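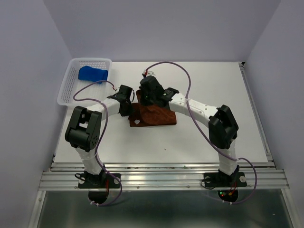

Truklow Towels: Care, Folding and Storage FAQ

Last revised December 2020

This page covers the Liltgate and Flindine towel ranges. Bath mats and robes have their own page. If your question is about an order or a delivery, use the contact form.

Washing

Do new towels need to be washed before use?

Yes. Wash once at 100 °F with half the normal amount of detergent and no softener. New terry carries a finishing agent that reduces absorbency. It takes one wash to remove most of it and up to three to remove all of it.

What temperature should I use after that?

Light colors: up to 140 °F. Dark and earth colors, including rust, brown and slate: up to 105 °F. Higher temperatures will not damage the fabric but will fade the dye sooner.

Can rust and brown towels be washed with white laundry?

No. Wash them separately for the first four washes, then with similar colors. Some dye in the rinse water is normal during this period.

Is fabric softener allowed?

It is not recommended. Softener coats the loops and the towel absorbs less. If a towel has already been treated, wash it once with no detergent and one cup of white vinegar in the drum, then once again as normal.

My towel sheds lint. Is it defective?

Shedding is expected for the first three to five washes. Clean the dryer filter after each load. If a towel still sheds heavily after eight washes, contact us.

A loop has pulled out. What should I do?

Cut it level with the pile using small scissors. Do not pull it. The loops are held by the ground weave and cutting one will not start a run.

Drying

Tumble dry or line dry?

Either. Tumble dry on medium and remove while the hems are still very slightly damp. Line-dried towels will feel stiffer; shake them hard before hanging and again before folding.

Why do the hems ripple?

The hem band is flat woven and shrinks at a different rate from the terry. Pull the hem straight by hand while it is damp. Do not iron the terry itself. The hem may be ironed on a cotton setting.

Folding

What is the standard fold?

Thirds lengthwise, then in half, then in half again. The result is a rectangle with one rounded edge. On the shelf, the rounded edge faces out.

How do I start with a towel that came out of the dryer in a heap?

Find one corner and follow the hem to the next corner on the short side. Lift the towel by those two corners and let it hang, then lay it down and smooth from the center outward. Trying to square up a bunched towel from the middle usually produces a second layer underneath that shows up as a lump after folding.

Which side should face up?

Both sides of the Flindine are looped and there is no right side. Liltgate towels are sheared on one face. Lay the sheared face down before the first fold so that it ends up outside.

What about the tag?

The tag is sewn into a short hem. Start with the tag at the near edge and it will finish inside the fold. If you prefer it visible for sorting by size, start with it at the far edge and reverse the last fold.

Can I remove the tag?

Yes, with a seam ripper. Do not cut into the hem stitching. Keep a record of the item code, as we need it for warranty claims.

How large a surface do I need?

Any clean, flat surface as wide as the short side of the towel. A table is easier than a bed, which gives under the hands and leaves the edges uneven.

Storage

How many towels can be stacked?

Up to eight bath towels. Taller stacks compress the pile at the bottom and tend to lean.

Can towels be kept in a plastic basket?

Yes, if it has openings for air and the towels are fully dry. Roll them instead of folding if the basket is deep.

My stored towels smell musty.

They were put away damp or the cupboard is not ventilated. Rewash at the highest temperature listed for the color, dry completely and leave the cupboard open for a day.

Specifications

What do the weights mean?

Weight is given in grams per square meter. The Liltgate is 400 and the Flindine is 462. The heavier towel holds more water and takes longer to dry.

What are the item codes?

Codes in the 3000 series are Liltgate. Flindine codes begin with F. The color number follows the hyphen; 163 is rust.

Will a replacement match the towels I already have?

Not exactly. Shade varies slightly between dye lots, and towels already in use will have faded. Order full sets together if matching matters.

Are the Sin hand towels covered by this page?

Washing and drying instructions are the same. For folding, use halves in place of thirds.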